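Stulldale students train two-arm robot on broom and dustpan

Tuesday, October 22, 2024

The student robotics club at Stulldale has moved its household cleaning project out of simulation and onto real floors. The project, named Grerneck, uses a two-arm robot to sweep up litter with an ordinary long-handled broom and a dustpan. Neither tool has been modified.
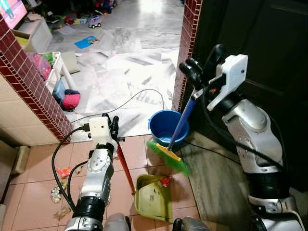
Grerneck at work with the broom and dustpan on a tiled floor.

One arm positions the dustpan while the other moves the broom. According to the club's project notes, coordination between the arms is the main source of error. If the lip of the pan lifts during a stroke, light scraps pass under it. If the broom presses too hard, the pan slides back and the stroke has to be repeated.

The control policy is trained on demonstrations recorded by club members. The data set stands at 2,432 recordings, of which more than 1,000 were made in homes. The remainder come from the workshop, where the floor is level and the lighting is fixed. A full task consists of sweeping, lifting the pan and emptying it into a bucket.

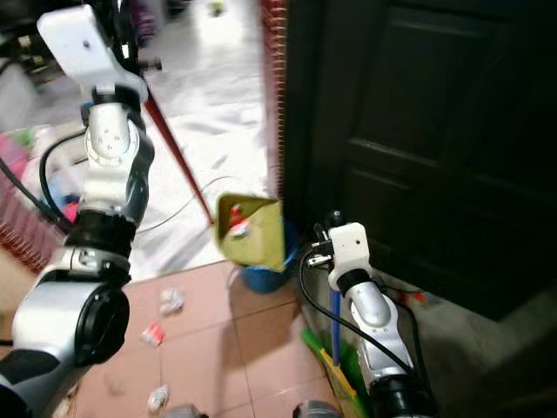 Gijs Vermeulen

Doorways are treated as a separate category in the test plan. Floor material can change at the threshold, and an open door limits how far the broom arm can swing. Paper and tissue are logged separately from plastic wrappers, as the two groups respond differently to the bristles.

The current test series covers 101 runs, each with a limit of 5 minutes. A run is scored on the litter left on the floor when time expires. Grip failures are recorded but do not end the run.

Parts for the wrist mounts were machined by Schouten, a local workshop. The club plans to publish its results in January and will then repeat the series at Irden, using the same tools and a new set of rooms.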